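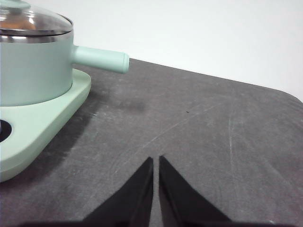
Banton, early August. Ferry late again. Gudrun Viklund already on the slipway, waving a list. Soup for 187, she says, and the leeks haven't come.

The supper started as a wet weekend thing between neighbours. Now people book from Clarkum. Two sittings, no puddings, bring your own spoon.
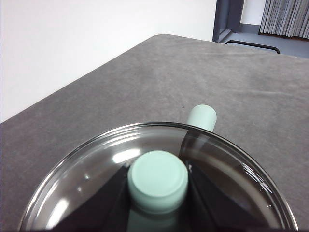

Leeks turned up at four, muddy, in Torbjørn Sæther's van. Everyone chopping. I was given onions and definately regretted it. Second sitting ran late, last boat didn't wait.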